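A year of sorting other people's parcels

The returns shed at Cladell is at the far end of the trading estate, past the tyre place and the car wash. It takes back clothes and small household goods for several online shops, and the woman who runs the day shift has been there for three years. She agreed to talk to me on the condition that I left her name out, and the names of the shops too.

We met in her kitchen on her day off. She had made a pot of tea and put out a plate of toast, and she ate most of the toast while she talked.

"People think it all goes back on the shelf," she said. "They send a jumper back and they think the next person gets that jumper. Sometimes they do. It depends what state it comes in and what it costs to put right."

Before Cladell she worked in a shoe shop in Traron for most of her twenties. The shop closed and she took the first job that fitted with the school run. She expected to stay until November and then look for something else. She was made a team leader that winter and stopped looking.

The job, as she describes it, is mostly opening bags. A parcel comes in, the label is scanned, and the person at the bench has to decide what is in front of them. Is it the right item? Has it been worn? Is the swing ticket still on? Then it is graded. The top grade goes back to the shop as new. The next is cleaned, pressed and sold as new if it passes a second check. Under that there is a grade for the outlet sellers, and under that is what the staff call the last cage, for rags and recycling.

"The hard ones are in the middle," she said. "Anyone can grade a dress with gravy down it. It's the one that's been worn for an evening and hung up nicely. You can smell it before you can see it. Perfume, or smoke, or a bit of deodorant under the arm."

I asked whether people do that a lot, wear a thing once and send it back. She shrugged.

"More around the holidays and after weddings. I don't get cross about it. I got cross in the first few weeks and then I gave it up. You'd be cross all day."

Her best day last year was 1,187 parcels across the whole shift. Her own best, back when she was on the benches, was 534, and she says she would not want to repeat it. Her hands were sore from the tape and she had graded the last hour badly. Some of it came back up the line the next morning to be done again.

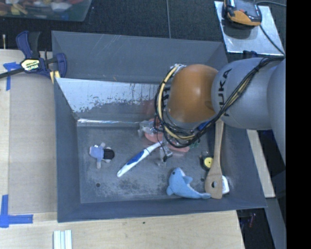

Speed is the thing she talks about most. New starters get a target in their second week, and she thinks that is too early. It takes a good while to learn cloth, she said, and you learn it with your fingers. She can tell a wool mix from acrylic without looking at the label, and she can tell when a zip has been forced. She is fussy about the benches as well, and about what sits on them. Wood is better than metal for clothes, in her view, and a big grey bin with sloping sides, set on a light wooden top, is the sort she likes, with a flat floor to it so that small things like belts and gloves end up where a hand can find them. The old wire baskets at Cladell caught on knitwear. She asked for them to be changed and it took the best part of a year.

"I filled in the form every month," she said. "In the end a manager snagged his own cardigan on one."

The building is cold in winter and she wears two pairs of socks. The break room has a microwave, a kettle and a notice about the kettle. There is a radio on the benches, and the station is changed at lunch so that both ends of the room get a turn.

She has found all sorts in pockets and parcels. Keys are common, and so are bank cards. Once there was a set of false teeth in a dressing gown, wrapped in a tissue. Lost things go into an envelope with the parcel number and are sent back to the shop, which is supposed to pass them on. She does not know if it always does. A wedding ring came in with a pair of gardening gloves two summers ago and she rang the shop herself, which she was not meant to do.

"They got it to her," she said. "She sent us a tin of biscuits."

I asked what she would change if it were up to her. She took a while to answer. She would like the shops to write better size guides, she said. One of the brands they handle, Drokine, rewrote its trouser sizes last spring with proper leg lengths and waist measurements, and she noticed the drop on the benches within weeks. Another has the same complaint on its return slips over and over, that the sleeves are too short, and has never altered the pattern.

"We've got it in writing from the customers. It's on the slip. I send the slips up. I don't know who reads them."

She also thinks people should be told to fold things. A shirt that comes back folded in its own bag can be checked and gone in a minute. A shirt stuffed in a ball has to be steamed, and the steamer has a queue. She would drop the plastic bags inside plastic bags as well. Cladell pays to have them taken away, 60 sacks at a time.

She buys very little online herself. She gets her own clothes from the market and from the Lau outlet by the station, where she can try them on, and she has sent back only a coat in all the time she has worked there. It was too tight across the shoulders. She folded it, put the ticket back where it had been and wrote the reason on the slip in capital letters.

When I left she was looking for her daughter's PE kit. She was due in at six the next morning, and there was a lorry booked for half past.

Comments

marshgate
I did returns for a catalogue firm years ago and the bit about perfume is spot on. We had a rack by the back door just for airing things.
12th September

Tilly_B
Didn't know about the folding. I've always just shoved it back in the bag. Will do better.

old pencil
Would like to know which shop has the short sleeves, I think I own three of their shirts.

marshgate
@old pencil if it's the one I'm thinking of, go up a size and take the waist in.

hemline
Agree about wire baskets. Ruined a good scarf in one at a jumble sale.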